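Avita is a two-armed mobile manipulator designed and assembled by members of a shared workshop in Stoletham. It consists of a wheeled base, a fixed torso and two jointed arms, each ending in a parallel gripper. The machine was built without a full set of manufacturer's drawings, using second-hand industrial joints, parts cut in the workshop and control software written by the members. A simulated model of the robot, maintained alongside the hardware, is used to test most new behaviours before they are run on the physical machine.

Background

The project began as an attempt to repair a single arm bought at a clearance sale in Herkthorpe. The arm had a seized elbow joint and no controller. Traian Ilie, a member of the workshop, replaced the gearbox and wrote a basic joint driver for it over one winter. A second arm of the same type was obtained the following July, and the members decided to mount both on a common torso.

The name was taken from a label on the crate in which the second arm was delivered. Early notes also refer to the machine as "the Šimek frame", after the design on which the torso bracket was based.

Construction

The torso is a welded steel box carrying the shoulder mounts, the power supply and the main computer. The two shoulders are set 40 cm apart, the widest spacing that would still allow the robot to pass through the workshop's inner door with its arms folded. The base has four wheels, two of them driven, and carries a battery pack low between the axles to keep the centre of gravity below the torso joint.

Each arm is wired separately back to the torso, and either can be isolated with its own switch. The first wiring harness ran along the outside of the links and was replaced after it chafed through at the wrist. The present harness passes through the hollow joints and has 8 cm of slack at the elbow.

The grippers are driven by small geared motors. Grip force is estimated from motor current, a method that is inexpensive but poorly suited to light or fragile objects. Thin glassware was found to be especially difficult, as the current needed to overcome friction in the finger slides was close to the current at which a tube cracked. Cleaning and regreasing the slides reduced the problem without removing it.

Simulation

The simulated model contains the geometry, mass and joint limits of the robot, together with a number of furnished rooms. Counter-top tasks make up the largest group of tests. In these, small items such as flasks, tubes and blocks are set out on a counter, and one arm is required to grasp an object while the other is kept clear of walls and fittings.

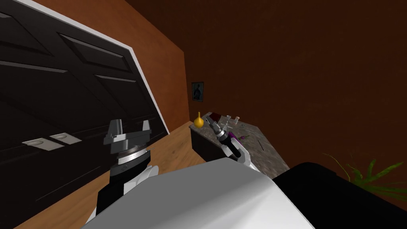

Whether so much time should be spent in simulation has been disputed within the workshop. Writing in the members' newsletter, Ilie objected that the contact model was far too forgiving, that a block held by the fingertips would stay put on the screen and slide out on the bench, and that he would sooner see the hours go into proper force sensors. The newsletter printed no reply, but friction values in the model were lowered in the next revision and a random error was added to the starting position of each object.

Since that revision, a new grasping routine must complete 2,000 simulated attempts before it is loaded onto the hardware. The runs are normally left going overnight on the workshop's shared computer.

Software

Control is divided between two programs. The lower one runs on the torso computer, closes the position loop for each joint and stops the arms if a message is late by more than 40 milliseconds. The upper one plans paths and may run on any machine on the workshop network. The same upper program drives both the simulated and the physical robot, with a single setting to choose between them. The setting defaults to simulation at start-up.

Limitations

The robot cannot reach the floor, and its base does not handle raised thresholds. Both arms share one power supply, so fast movements of the two together are restricted in software. Replacement gears for the elbow joints are no longer sold and have to be cut to order in Herkthorpe.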